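Gripper drops the cratered ball mid move, force reading says it still has it. Safety issue?

Posted by Imani Lindgren in Pick and Place Help
April 2026
869 views

Hi all, hoping somebody has run into this, I'm stuck and have to hand the cell over to someone else soon.

Setup: tabletop arm, two finger parallel gripper, fixed camera looking at the table and a small one at the wrist. The controller is a Broltard, gripper is the electric Wornus one with the black fingers. Job is mixed item sorting. Stuff comes off the white table and gets lifted over to a bin on my left. Groceries, toys, cartons, whatever is in the set that day. Nothing heavy.

Fault: it drops the ball. Not every time. 11 drops out of the last batch, all of them the same item, all of them during the sideways move after the lift. The lift looks clean. Then somewhere over the table edge the ball pops out upward (!) and goes on the floor. The arm doesn't know. It keeps going, opens over the bin, logs a good place and goes back for the next thing.

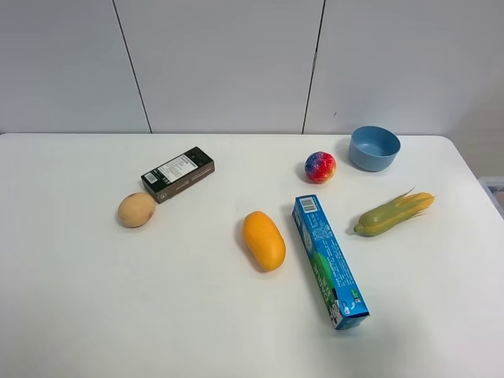
Everything else in the set I can live with. The mango and the potato get picked a bit crooked but they stay in. Long blue carton is fine. Bowl was a pain at first, I changed the approach and its ok now. The corn slips a little by the husk end but has never come all the way out.

What bothers me is the "I still have it" part. There's a lost part check in the Broltard program and it never trips. Grip force at close is set to 18 N. After the drop the log still shows the gripper as holding, for the rest of the move. So two problems I guess:

1. why does it come out
2. why doesn't the check catch it

Also the safety side. Last week the ball popped out and rolled, I reached in to grab it without thinking, and the arm was still on its way back to the table at full speed. Missed my hand. I have a light curtain on the front but not on the bin side, and the bin side is where I was standing. Yes I know. It's being fixed. But I want the arm to STOP when it loses a part, not carry on like everything is great.

Tried so far:
- more force. Worse if anything
- slower lift. No change
- wiped the fingers with alcohol. Maybe a little better for a few picks, then same again
- re-taught the home position, no change
- restarted the controller, obviously

The ball is hard to describe, it's round with big rounded dents all over, like a moon. Blue on one side going to purple and red and orange. Squeezes pretty easily, so it's a stress ball I think, came in a bag with no name on it.

Any ideas appreciated, log is below from one of the bad cycles, I cut it down.

close cmd force 18
grip state HOLDING
lift done
move to bin start
grip state HOLDING
move to bin done
open cmd
grip state OPEN
place OK

That's with the ball on the floor since halfway through the move.

Thanks
Imani

Reply from boateng_cell

Had this with plums. Turn force up to max and put rubber tape on the fingers. Worked for me, never dropped one again

(Imani Lindgren commented: thanks but force up made it worse, see my list. And I can't go to max, there's soft fruit in the same set)

(boateng_cell commented: tape then)

Reply from Isauro Ledesma
Marked as accepted

Typing this on a break so excuse the mess.

First thing, before any of the gripper stuff. Don't run that bin side with people near it until it's guarded. Don't put "stop on lost part" in the program and call it safety. It's a process check, it runs in the same program that is currently telling you a ball on the floor is a good place. Use it, sure, but the thing that keeps your hand ok is the curtain or a fence or a proper interlocked stop. And to fetch a dropped part: stop the arm with the stop button, wait till it's still, then reach. Every time. Even for a stress ball. Pause in the program isn't enough, somebody can hit resume from the pendant while you're bent over.

Ok now the drop.

Popping out upward is your big clue. The fingers are closing below the widest part of the ball. Flat finger on a round thing under its middle, the push isn't straight in, it has an upward bit. With a hard ball it would shoot out at close and you'd see it right away. Soft one squashes, sits there looking happy, then lets go when you shake it. Sideways move = shake. That's also why more force made it worse, you're just pushing it up harder. 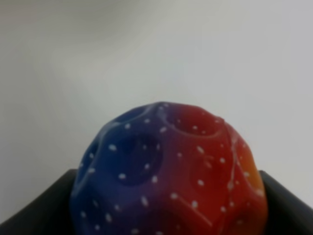 So lower is not safer with round stuff. I see a lot of people drop the grasp height because they're scared of grabbing the top and missing, and they go too far. You want the finger pads centered on the fattest part. If the arm picks straight down onto the table that means the middle of the pads at half the ball's height, measured from the table. Measure the ball with calipers, don't trust the number from the vision, the dents mess with it. Mine was always reading small because the camera was finding the bottom of a dent and calling it the surface.

The dents matter for grip too. If a pad lands on a ridge on one side and over a hollow on the other you have a lot less contact than you think. It can also twist as it squashes. You can't really control which way the ball is turned on the table so don't try. Wider pads, or softer pads, so they bridge over the hollows. Thin silicone pads glued on, not tape. Tape creeps, and the edge peels up and then catches on cartons. (sorry boateng_cell but it does)

Now the check. I'd bet money your "holding" is latched. On the Wornus I had, HOLDING got set when the fingers stalled against something during the close. After that it stayed set until the next open command unless you turned on the continuous check, and it came with that off. Your log fits. It goes from HOLDING to OPEN at the open command and nothing in between. So it isn't lying exactly, it's telling you what was true at the close. I don't know if your version has the same menu. Look for anything like continuous or re-grip monitoring in the gripper setup, not in the robot program.

If you can't find it do it yourself:

- read finger width right after the close, save it
- read it again after the lift
- keep reading it through the move
- if it gets smaller by more than a few mm from the saved one, the part moved or is gone. Stop the move, hold postion, raise an alarm, don't go back to home by itself
- right before the open at the bin, read once more. No part, no "place OK"

Soft parts settle a bit so the width will shrink a little after close with nothing wrong. Wait a moment after the close before you save the number. Start loose on the limit, then tighten it till it false alarms and back off.

One gotcha. If the fingers don't keep closing after the stall (some are set to hold position, some hold force) then the width stays exactly the same when the part drops out and you'll see nothing. You need it in hold force mode for the width trick. Check this first really.

Test it with the arm slow and the curtain live. Do a pick, stop at the lift, look at it. If the ball is riding above the pads you've got your answer. To test the alarm use something you can pull out on a string from outside the guarded area. NOT your fingers. I know a guy did that with an Iso arm and got his thumb pinched.

Then do the small stuff again after, lemon sized things. Changing grasp height for the ball by a global offset will wreck those. Make it per item. 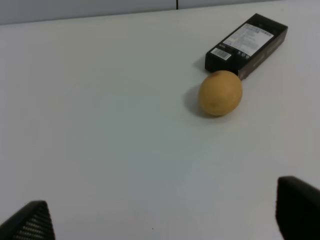 Lemon-sized yellow fruit up against the black box, fingers open

Something like that sitting right against a box is where a global offset bites you, finger comes down on the carton corner before it's anywhere near the fruit. Come in from the open side or move the box first.

Also clean pads at start of shift. Skin oil, fruit juice, all of it.

(Imani Lindgren commented: ok wow. It was in hold position mode. Never even looked. And grasp height for the ball was set way below the middle, I'd copied it from the potato. Changing both, cell is locked out til the second curtain is on)

(Isauro Ledesma commented: good. post the widths when you have them, I'm curious how much that ball settles)

(Imani Lindgren commented: will do. Do you alarm on width getting bigger too or only smaller)

(Isauro Ledesma commented: both. bigger means it's rolling in the pads or rode up onto a ridge. I just log that one and don't stop unless it keeps going)

Reply from kettle_and_wire

Following, same thing here with a different gripper. We had it since July and just blamed the vision. Gonna check the hold mode tonight

Does anyone know if the Broltard can do the width read during a move or only at the end points? Mine seems to only update once the move is done

(Isauro Ledesma commented: needs a background task. the main program waits on the move. There's a sample one in the controller under monitoring, copy that and change the signal name)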